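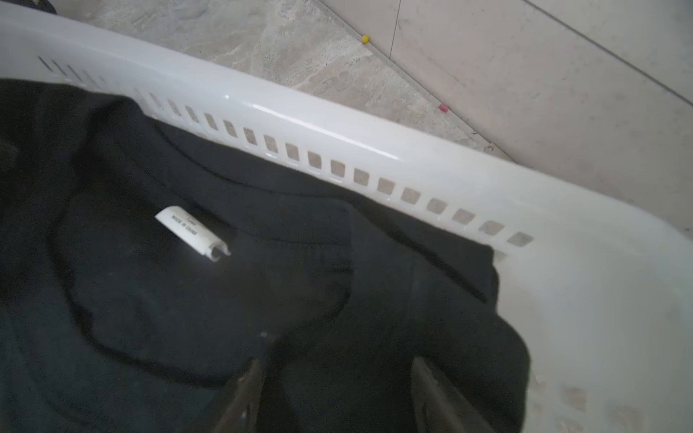
Győző Kun wrote to me after my last post to say that I had been using the word "habitat" when I meant "ecosystem", that I had done it more than once, and that a person who walks round a bog every week ought to know the difference. He was very nice about it. He also wanted to know whether I thought the bog at Belik was really a bog at all, or whether it was a fen that people had been calling a bog for so long that it had stuck.

Well, I have been chewing on that ever since, so thank you, Győző, and sorry to everybody who was hoping for the second half of the dragonfly post (it's coming, I promise).

The first point I'll give him without a fight. A habitat is where a particular creature lives, so the wet hollow under the birches is habitat for the newts, and the same hollow is habitat for a great many things that have no interest in newts whatever. The ecosystem is the whole business, the living things and the water and the peat and the weather and everything that passes between them. I did know this! I was just writing quickly, and "habitat" comes more easily to the fingers.

The bog question is much more fun. As I understand it, a true bog gets nearly all its water from the sky. The peat has built up so high that the plants on top have lost touch with the groundwater, and rain is rather poor stuff to live on, so you get sphagnum and sundew and cotton grass and other plants that can manage on very little. A fen is fed from below or from the sides as well, by water that has been through rock and soil and picked up minerals on the way. You tend to find more sedges there, often reeds, and usually a longer list of flowers.

So which is Belik? I went up in June with my notebook and a borrowed pH meter, and came home with an answer that will please neither of us. Out in the middle, past the old peat cuttings, it's sphagnum as far as you care to walk, and the meter gave me readings as sour as you'd expect. Along the southern side, where the Breten stream comes in, it's another place altogether – sedges up to my waist, marsh marigolds long since gone over, and a great stand of bogbean, a plant that seems happy in either camp and so was no help at all.

I took 18 readings before my boots filled up. They climbed as I got nearer to the stream, with 2 odd ones near the boardwalk that I put down to my own clumsiness with the meter. Between the two sides there's a strip where you get a bit of everything, and I could cheerfully have spent the whole day in it. I believe the proper name for a strip like that round the edge of a raised bog is a lagg, a word I am now trying to work into conversation.

My feeling is that it began as a fen, all of it, and that the middle has slowly grown up out of reach of the stream while the edge has stayed put. Plenty of bogs started that way. To be sure of it somebody would have to take a core and look at what's lying at the bottom, and I don't own anything longer than a garden cane.

Győző, if you'd like to come and argue about it on the spot, the path from Katona is dry enough at the moment for ordinary shoes until the second gate. After that you'll want wellies.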